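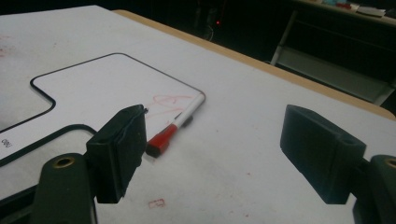
Mula Community Repair and Reuse: progress report to the Pastor Fund
November 8, 2021

Period covered: second half of the grant year

The grant pays for the weekly repair sessions, the spare parts stock and the training of new repairers. Spending is in line with the budget we agreed, apart from parts, where we are over by 8 per cent. Most of that went on sewing machine belts and kettle switches, both of which have gone up in price. We have moved money across from the publicity line to cover it, as your grant terms allow.

Visitors brought in 155 items during the period. Lamps, toasters and clothing made up the bulk. We have started writing down why an item could not be repaired, as you asked after the last report. The usual answer is a sealed case or a part that is no longer made. A full table is attached as Annex A.

Training has gone more slowly than planned. The electrical safety course was put back twice by the provider, and only the textiles course has finished. People who signed up for the electrical course have kept their places and are helping at the front desk until it runs. The new date is in December. Until then we are not taking in microwaves or anything with a heating element over 3000 watts.

The booking system supplied by Zeteteck is now in use. It sends reminders by text message, and fewer people miss their slot. It does not yet let us book one visitor in for 2 items, so the desk still keeps a paper list for those. Zeteteck have been told and expect to fix it in the next update.

Stividix have renewed our lease on the unit on the same rent. The leak over the store cupboard was mended in the summer, but the ceiling still needs painting.

Next period: finish the electrical course, restock fuses and plugs, and open one evening a month for people who work in the day. We would like to discuss the evening opening with you before we advertise it, as it would mean a small change to the heating budget.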